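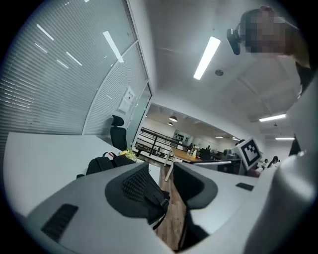 Annunziata Vitale's first budget for grippers at Drisetti had six lines. The second had 20 – and the extra ones were mostly pads, straps and spare screws.

"The hardware is the cheap part," she says, with the calm of a woman whose April order is already overspent.

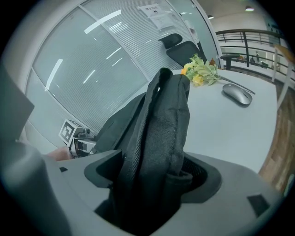 Her advice to buyers is to price the training hours first, then ask the vendor what a replacement finger costs. Plenetti took more than six weeks to answer. She bought two.

Print this story | E-mail this story

We use cookies. OK

© Drimis | Contact us | Back to top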